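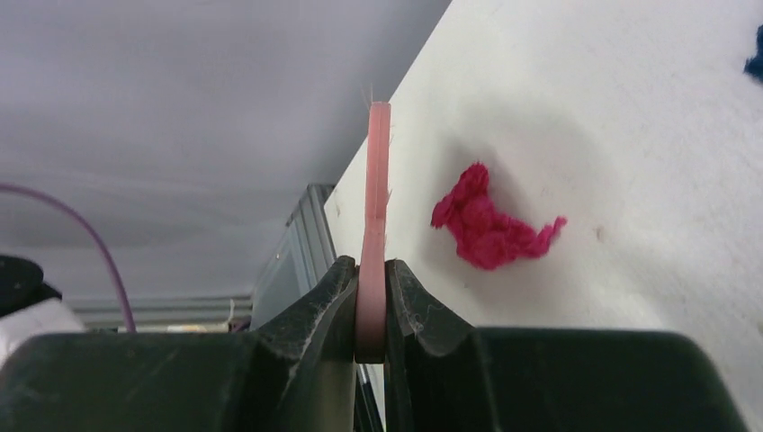 Filed under: House diary / Small cleaning

Wednesday, June 25, 2025

Bought into the little pink brush and dustpan after all. I said in April that I wouldn't. I said a tabletop dustpan was a thing for people who have run out of things to buy, and I still half believe it, but the crumbs under the toaster have won and I am tired of wiping them into my hand and then missing the trash.

Stavros Vasić from upstairs swears by his. His is the Verik set, gray, and he keeps it on a nail by the bread box. He brought it down on Sunday to show me, which tells you what kind of weekend we had in this building. He swept up some sugar I hadn't noticed and looked very pleased. I told him a damp cloth would have done it. He said a damp cloth makes syrup. I've been thinking about that since, and I don't like that he has a point.

So, the pink one. Plastic, pan and brush in the same salmon color, no other color left on the shelf at Greco. The label on the bin promised "fine dust pickup," and I have my doubts about that. Every pan I have ever owned leaves the line. You sweep, you pull back, there's the line. You sweep the line, there's a smaller line. Sooner or later you blow on it and pretend. I would like to meet the person who wrote "fine dust pickup" and hand them a pan of flour.

First try was this morning, on the white table, because white shows everything. I used the heel of the rye loaf and made a proper mess with it. Big crumbs went in fine. Any piece of cardboard can do big crumbs, so no points there. The small stuff was mixed. The lip sat flatter than I expected, and if I pressed down on the handle and took short strokes, most of it went up into the pan. If I got lazy and took a long stroke, half of it flew over the edge and onto the floor, where it became a job for the real broom.

Second try was coffee grounds, dry. Worse. They get in among the bristles and stay there until you move on to a clean part of the table, and then out they come. I knocked the brush against the sink and got most of them loose. Stavros says you're supposed to comb it with a fork. I am not combing a brush with a fork. That is two tools for cleaning the tool that does the cleaning.

I also don't care for how shiny the pan is. It looks nice now. Give it a month of grit and see. The Drilton one I had at the old apartment was shiny too, and by the end it looked like somebody had skated on it, and every scratch held on to its own little bit of gray fluff. It still worked, I suppose. I threw it out in the move and told everyone it had cracked.

The hole in the handle I approve of. It can go on the hook under the shelf with the oven mitt, and then it's off the counter, and I don't have to look at it and think about what I paid. 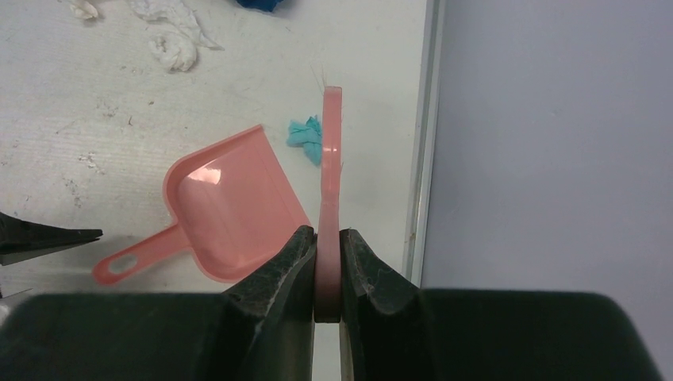 Can you wash the brush and pan in the sink?
Warm water and a drop of dish soap is fine for a plain plastic set. Shake the brush out first, and let it dry with the bristles hanging down before you use it again.

I copied that off the Flarnus leaflet, the one that comes with their sponges, and I'm sticking it in here so I stop losing it. It doesn't say how long to let it dry. Overnight, I'd guess. Use it damp and you're back to Stavros and his syrup.

Other things today. Wiped down the table after all the crumb business, with a cloth, so I ask myself what the brush was for. Swept the floor under it. Found the missing button from the brown coat, which is worth more to me than anything else I did. The drawer by the stove still sticks and I still haven't planed it.

I'm going to give the pink set until the end of the next loaf. If I reach for it without thinking, it stays on the hook. If I catch myself using my hand again, it goes upstairs to Stavros, who can have one for each end of his counter and be twice as smug. I won't tell him about the short strokes. He probably knows.

Need rye, dish soap, and a bulb for the hall.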